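Part-time packing and checking person wanted at Ivwood

Posted by Socorro Salazar

Hi there! I run Ivwood, which is a very small company that sells boxes, trays and dividers for people who like their drawers to make sense. We've outgrown the number of hands we have, so I'm looking for one more pair, starting in April if we can find you by then.

I've never written a job ad before that I liked, and the last one I put up got me plenty of replies from people who thought we were a moving company (I used the word "boxes" nine times and never said what kind). So I'm going to go on a bit in this one. If you'd like the short version, it's part-time, it's mornings, it's mostly standing at a table, and you need to be the kind of person who notices a scratch.

What we do

We sell see-through storage boxes. Some are plain, some have a divider in the middle, some come with little feet or a lid. They go to home offices, sewing rooms, school art closets, a couple of dentists, and a surprising number of people who tie their own fishing flies. We don't make the boxes ourselves. They arrive on pallets, stacked inside each other with thin paper in between, and from that point on they're ours to unwrap, look over, fit out, wipe, wrap and send off.

In a normal week we send out 700 boxes. In the weeks before school starts it's a lot more, and in January, when everyone has decided to become tidy, it's a zoo.

There are three of us now. I do the orders, the phone and the worrying. Poul Vídalín runs the packing room and has been here from the start. Parvaneh Akbari does photos and the website two days a week and jumps in at the table when we're behind. You'd be working mainly with Poul.

What you'd be doing

Most of your morning would be spent checking and fitting. You take a box off the stack, peel off the paper, and set it down on a clean white surface. We like white for this job. Clear plastic is a pain to look at on anything busy, you end up staring at the wood grain through the bottom and missing the chip in the corner. Then you turn it, look at all four walls, run a finger along the top edges, and check the base.

If it's a divider box, the divider has to stand straight and go all the way down. That's the step where most of our returns come from. With two clear panels one behind the other you get doubled-up edges and reflections everywhere, and it's really easy to think a divider is in properly when it's leaning a hair to one side. You learn to move your head a little and watch how the lines shift. Poul swears you can hear it too, a sort of click, but I've never managed.

A clear box with its divider standing in it looks like this on a white tabletop, and you can see what I mean about the overlapping lines:

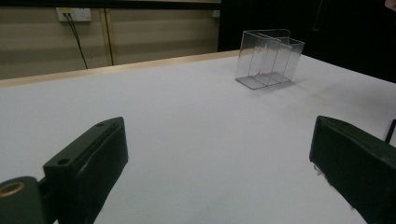 The tables

We have three long tables in the packing room. One is for unwrapping, one is for checking and fitting, one is for wrapping and labels. Please don't put coffee on the checking one. I know every workplace has a thing like this and ours is the coffee. Drinks live on the shelf by the coat hooks and you can walk over to them as often as you like.

The tables are at standing height and we have two tall stools, so you can perch for the wrapping part. Checking is easier on your feet. There's a rubber mat to stand on and I'd tell anyone to bring shoes they'd wear for a long walk.

The rest of the work

Around the checking there's a bunch of other stuff, and it changes from one week to the next:

Wrapping boxes in paper, the soft kind, and fitting them into shipping cartons so nothing rattles.

Printing labels and matching them to the order slips. Our label printer is a Bovard and it jams when the room is cold. You'll be shown what to do.

Breaking down empty cartons and tying them up for pickup.

Putting together mixed sets. Some customers order a whole drawer's worth in different sizes, and you lay the pieces out first to see that they sit together before you wrap anything. I love this part — it's basically a puzzle with a shipping deadline.

Writing down what's wrong with the ones that fail. We keep a notebook, a real paper one, and each bad box gets a line: scratch on long side, chip at rim, divider too loose, whatever it is. I go through it once a month and use it to argue with the supplier.

Once in a while, testing something new. We're trying out a line of taller boxes from a company called Taltska right now and I want your opinion on them. Are they tippy? Would you put pens in one? What happens if you load one side and leave the other one bare? I've looked at so many of these that I can't see them anymore.

Who I'm looking for

Somebody careful who doesn't mind quiet, steady work. You don't need experience in a warehouse or a shop. I've had great people in this job who came from a bakery and from teaching piano, and one who had just finished high school.

You do need decent eyesight (glasses are fine, I wear two pairs, not at once) and hands that are okay with small careful movements for a few hours. The boxes are light. The full cartons aren't, they can go up to 60 pounds, but we have a cart and a rule that anything on the top end gets lifted by two people. If lifting is a problem for you, write to me anyway and tell me. Last year we split the jobs so that one person never touched the cartons and it went fine.

You should be able to read an order slip and tell 9 inches from 6 when it's been printed upside down. And it helps if you can say "this one's not good enough" without feeling bad about it. I would much prefer to throw out a box than mail a scratched one to somebody who has been waiting for it.

Music is on in the packing room, low, and whoever gets in first picks. Headphones are okay for wrapping, but please keep one ear free.

Hours and pay

Mornings, four of them a week, from 8 a.m. to 12:30 p.m. with a paid break in the middle. We can be flexible about which four, as long as we plan it a couple of weeks ahead. During the January rush and again at the end of summer I'll ask if you want extra hours. You can say no and I won't sulk.

Pay goes up after the first 90 days, once you can run the checking table on your own. I'll tell you the exact hourly rate when we first talk on the phone, before you spend any time coming out here, and it's the same for everyone who starts. You get paid sick time from day one, and boxes at cost, which sounds silly now but wait until you've seen your own junk drawer with new eyes.

There's parking behind the building and the bus stops across the street. The packing room is on the ground floor with no steps from the parking lot. The bathroom has one step, with a ramp we put in last year. There's a fridge and a microwave, and a kettle that takes forever.

How the first couple of weeks go

You'll start next to Poul and just do what he does. On the first morning he'll hand you a stack that he has already been through, with good ones and bad ones mixed together, and you sort them into two piles. Please don't get nervous about it. Everyone misses some, I missed a whole crack once. Afterward you go through the piles together and he shows you the tricks for getting light along an edge.

Then come dividers. You'll fit plenty of them before we send any of yours out. After that it's wrapping, labels, the notebook, and by the end of the second week you'll probably be telling me that the paper rolls are in the wrong place. (They are. Please move them.)

How to apply

Send an email with the word "divider" in the subject line so I know you've read this far. Skip the formal cover letter, I don't need one. Tell me who you are, which mornings would work, when you could start, and a little about something you've kept in good order. A toolbox, a spice shelf, a stamp collection, your kid's lunch bag, anything. A resume is welcome if you have one handy.

I read everything myself and I'll write back to everyone, though it can take me a week when orders are heavy. If it looks like a match we'll have a short call, and then you come by for a paid trial morning at the tables. You'd try some checking and some wrapping, meet Poul and Parvaneh, and see if you like the place.

If you have questions first, the office phone is best in the afternoon, once the day's cartons have gone out. Ask for Socorro. If you get the voicemail, please say your number slowly, twice!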